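The Book Bag

The club had 2 minutes on the clock and a whole bag of books to deal with. We all crammed up against the booth, whispering "go on, go on!" at Miranda, our pair of white arms. December's final at Sistidholm felt very close.

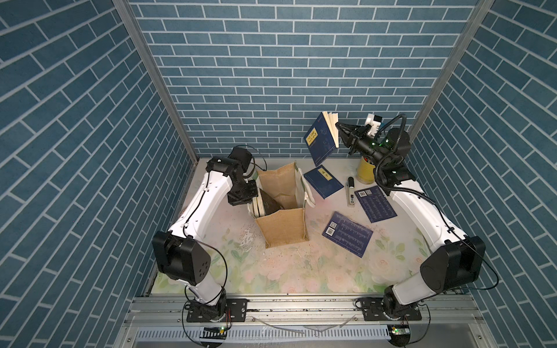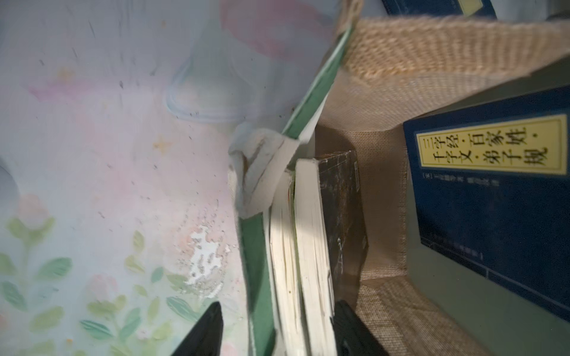
The Second Run

"Again!" we shouted, before the timer had even stopped. I had rewritten 80 lines of code on the bus that morning and I was dying to see them work. Somebody put the burlap bag back on the roses, I pressed start, and both arms began to hum.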